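Saturday, late

Back from the Dranwood reading room, eyes shot. Three hours on the Clindesow dukes and I still can't get the second marriage straight. Box 10 is mostly stable accounts. Oats, oats, a farrier, more oats. Then on folio 108 a christening gift to "the Duchess's neice at Onham" and no name. Typical.

So was there a niece? The Havlíček genealogy doesn't give her. Page 158 has the sister down as dying unmarried, flat statement, no source. But you don't buy a silver cup for a baby who isn't there. Unless it's a courtesy niece, some cousin's kid. Need the Onham parish register, the early one, if it survived the fire.

Also the duke himself: worse the more I read. Sold off his brother's horses before the funeral, then billed the widow for thier feed!! The old biography calls him "prudent." Prudent my foot. Trying to be fair to him and not managing it.

Copied out the whole gift list in pencil, hand cramped up. Forgot to note the back of the sheet, have to order it again. Lunch was crackers on the steps. Missed the early bus.

To do: write to Onham. Check whether old-style or new-style dates in the accounts, matters a lot for the christening. Return the Havlíček, overdue. Redo the family tree, third attempt, bigger paper.

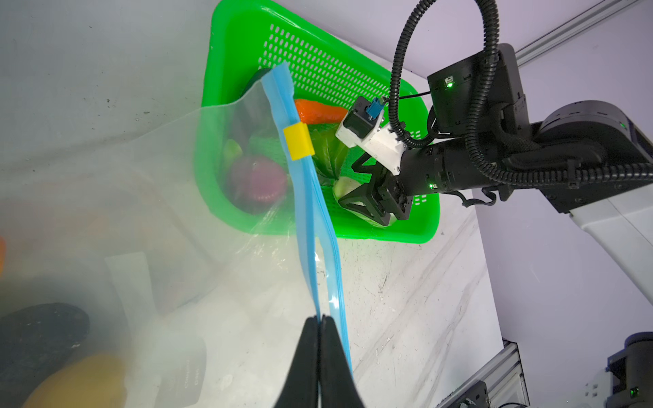 **Dranwood Family History Club | Members' Diaries**

Sunday now I guess, past midnight. One more thing before bed, the cup was engraved with an M. Margarethe? Mathilde? Look at godmothers first. Bring better pencils.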